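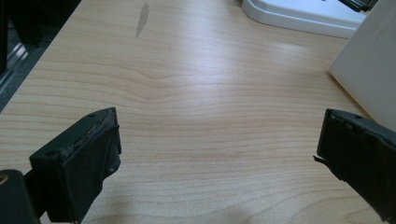

Amparo Pacheco wants to know whether a damp cloth is enough for the light desks. For everyday dust, yes. Wipe along the grain, left to right, and dry it after. The pale ones show streaks when the light hits them. Skip the spray polish. New desk mats are at the Ellum counter through March.

Comments
Betancur: Does this go for the shelves too?
Siletti: Ours streaks whatever I use.

Contact Noltness | Back to top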